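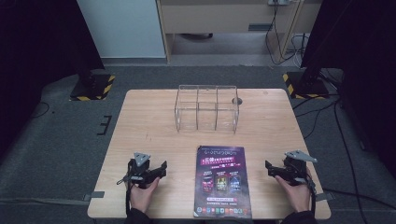 How often should the wooden tables in a public reading room be cleaned? Once a day is enough in most rooms, provided that spills are wiped up when they occur.

3.2 Care of reading room furniture

The practice at Gradstead was reviewed over 33 weeks and compared with that of the smaller library at Montes. Both buildings had earlier followed a written routine drawn up by Obi and Prasertsri, under which every table was wiped before opening and again at closing. Staff at Montes had dropped the morning round, and their records allowed the two routines to be set side by side. Pale tabletops of the general kind seen in Figure 2, where the grain runs in long lines across the surface, were treated as a single group.

Readers were asked to report sticky or dusty tables on a short card left at the desk. In all, 400 cards were returned, most of them in December, when both rooms stayed open late.

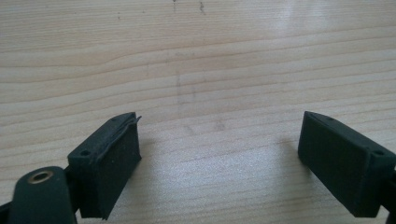

Complaints at Gradstead did not fall below those at Montes in any month, although its tables were wiped twice as often. The few cards that mentioned dust came mainly from seats near the entrance, and two of these referred to the window ledge. Thitima Prasertsri has suggested that door mats may matter more than the number of rounds. The present records cannot settle that point, as the mats at Montes were replaced part of the way through the review. Costs are dealt with in Section 3.3.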